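Letay Mamo
@letaymamo
A thread on giving up the tumble dryer for a year in a top-floor flat with no garden. People keep asking me how it went after I mentioned it in September, so I'm putting it all in one place. Long one.

1/
Background. Two adults, one child, second-floor flat in a converted school building. No balcony. One south-facing window that opens properly and two that open a hand's width. The dryer was a Golwood vented model that came with the flat.

2/
The dryer stopped heating. The drum turned, the light came on, the clothes went round cold for an hour. The repair quote was more than I'd have paid for the whole machine second-hand, so I said no and bought a clothes horse on the way home.

3/
The plan was to use the clothes horse for a month while I looked for a replacement. I didn't look very hard. By the time the month was up we had got used to it, more or less, and I decided to see if we could do the full year.

4/
First mistake was the clothes horse. I bought a cheap three-tier one with thin wire rails. It held a full load if you overlapped everything, and overlapped washing doesn't dry. It goes stiff on the outside and stays damp where two layers touch. Jeans took three days.

5/
The wire also left a line across every T-shirt. You can hang them by the hem to avoid the worst of it. I did that for a few weeks and then started putting shirts straight on hangers, which I should have done from the start.

6/
Hangers are the best thing I can recommend. Shirts, school polo tops, dresses, even light jumpers. Hang them from the shower rail or a door frame with a gap between each one. They dry flatter and you can carry them straight to the wardrobe.

7/
Second mistake was spin speed. Our machine was set to 1000 and I had never touched it. It goes higher. I moved it up for towels and cottons and they came out noticeably lighter. Anything with elastic or wool stays on the lower setting.

8/
If your machine has a separate spin programme, try running it a second time for towels. It adds a few minutes and takes off a good part of a day's drying. My neighbour Bontu Feyisa told me this in the lift and I didn't believe her until I tried it.

9/
Damp. This is what everybody asks about, so I'll be specific. Yes, we had a problem in the first winter. Condensation on the bedroom window every morning, and a grey patch starting in the corner behind the wardrobe by January.

10/
I bought a small humidity meter. The bedroom was reading 62 per cent with washing out overnight, and higher on wet days. The advice I'd been given was to keep it below 60, so we were over it more often than not.

11/
What changed it: I stopped drying in the bedroom. Everything went into the bathroom with the door shut, the extractor fan on and the window open a crack. The bedroom came down within a week. I cleaned the patch off and moved the wardrobe out from the wall. It hasn't come back.

12/
A shut door matters more than I expected. I used to leave it open thinking the air needed somewhere to go. The air did go somewhere. It went into the hall and the bedroom and settled on the coldest glass it could find.

13/
Clean your extractor fan. Switch it off at the isolator first. Ours had a layer of grey fluff right across the cover. A sheet of toilet paper held up to it used to drop to the floor and now it sticks.

14/
Several of you asked about heated airers. I borrowed one from Hawi Bogale for a fortnight. It was fine. The bars get warm, so whatever is touching a bar dries and the rest doesn't, and you have to keep turning things round. A sheet thrown over the top helps.

15/
I didn't buy one. We have a small bathroom and it took up all the floor. If you've got a spare room and a door that shuts, you might feel differently.

16/
What I did buy in the end was a ceiling airer, the old sort on a pulley. Four wooden rails and a rope. It's over the bath. Robel Tufa put it up for us and spent most of the morning finding the joists. Warm air sits up there anyway and the floor stays clear.

17/
Check your ceiling before you order one. Ours is plasterboard and the fixings have to go into timber. A full load of wet towels is heavy and you don't want it coming down in the bath with you.

18/
Routine. We used to do everything at the weekend, four or five loads. You can't do that without a dryer unless you have a very big house. Now it's one load in the evening, hung before bed, put away the next night. If a load isn't dry, the next one waits.

19/
The timer on the machine is useful. I set it to finish at 6.30 in the morning in summer and hang everything before work. In winter I do it the other way round, so the fan isn't running while nobody is awake to moan about the noise.

20/
Bedding is the hard part. A double duvet cover doesn't fit on anything. I fold it lengthways over two rails of the airer with a gap in between, so air can get up the middle, and turn it once. One set at a time. We own fewer sets than we did.

21/
For the actual duvet I go to the launderette. Twice a year. The big dryers there do it properly in under an hour and I take a book. I don't count this as cheating, though my sister does.

22/
Towels. They are rougher, there's no way round it. Shake them hard before hanging and again when they're dry. Less powder helps as well. I had been using nearly double what the box said for our water. We stopped using softener and I can't say I miss it.

23/
I also swapped the thick bath towels for thinner ones. The thick ones took two days in November and smelled by the end of it. The thin ones are dry by the next evening. They fold up smaller too, so the whole lot fits on one shelf.

24/
Tea towels, flannels and cloths I don't bother hanging in rows. They go over the edge of the bath or the back of a chair. White ones get a hot wash together once a week, then I fold them on the table while the kettle boils.
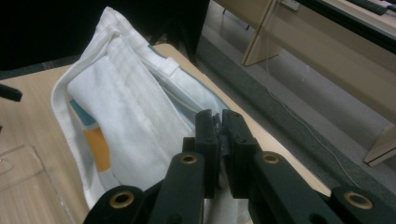 White cloth, folded, on the table.

25/
Socks. Buy one of those round hangers with pegs. I resisted it for months because it looked like clutter. It holds all our socks and pants in the space of one jumper.

26/
Wool and anything knitted gets rolled in a dry towel and pressed, then laid flat on top of the clothes horse (I kept it for this). Don't hang a wet jumper. I did it once with a good cardigan and the sleeves now reach my knees.

27/
Money. I'm wary of giving a figure because tariffs differ and I didn't meter the old dryer. Our electricity use over the year was 1540 units, and it was higher the year before. Some of that is the dryer and some of it is that we replaced the fridge. I can't split the two.

28/
Against that, I spent money on the airer, the sock hanger, the humidity meter and a lot of hangers. The cheap clothes horse was a waste. If I were starting again I'd go straight to the ceiling airer and skip everything else.

29/
Clothes do last longer. There's no lint filter to empty now, and that fluff had to be coming from somewhere. School trousers made it through the whole year for the first time, with some letting down of hems.

30/
What I miss: a stomach bug in the house and three sets of sheets in one night. That was in February. We ran out of dry bedding and my daughter slept under a sleeping bag and two coats. I would have paid anything for a dryer that night.

31/
Since then I keep one full spare set in a bag at the top of the wardrobe and it doesn't get used for anything else.

32/
Would I do it with a baby, or with five people in the house? Probably not without outdoor space. I have a friend with twins who tried it and went back after three weeks, and I'd have done the same.

33/
A few answers to replies. @nabila.berrada asked about dehumidifiers. I haven't owned one. Everyone I know who has one swears by it, so if your bathroom has no window I'd look at that before a heated airer.

34/
Someone else asked about drying on radiators. We did it at first. The room stays cold, the glass streams, and it's hard to get air behind the clothes. I'll still put a pair of gloves on one.

35/
And on whether the landlord minds: ours asked us to keep the fan running and leave it at that. Read your tenancy agreement, as some have a line about drying indoors. I asked before drilling into the ceiling and got it in writing.

36/
The old dryer went to the tip last week. There's a laundry basket in the gap now, and the ironing board fits down the side of it.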